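Set visit: a day at Natonwood with the Plurnier crew

I've watched every season of Plurnier twice, so when the email came saying I'd won a spot on the studio tour at Natonwood, I screamed loud enough to scare the dog. Mild spoilers for the reunion follow!

The tour group

There were 10 of us, all superfans, and we were arguing about the boat dinner before we'd even got our lanyards. Our guide was Edileuza Barros, a story producer since season 4, and she was happy to talk about nearly everything (except who's been let go, and believe me, we tried).

The reunion stage

It's tiny! On telly the couches look miles apart, but Cosimo Sala could have reached over and patted his ex on the knee. The colour of the backdrop is much warmer in person too. Edileuza said the reunion took 10 hours to tape, and the walk-off everybody's still talking about came just before lunch.

The edit rooms

My favourite part by far. We watched 40 seconds of the Ruggiero's restaurant fight cut two different ways, and I changed sides between them. I'm still a bit rattled by that.

Snacks and a can of drink were out on a grey table, and we stood around chatting until the next group came through.
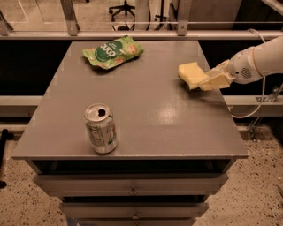
Getting there

Take the train to Buleo and walk up the hill. The next tours run in November, and bookings go fast.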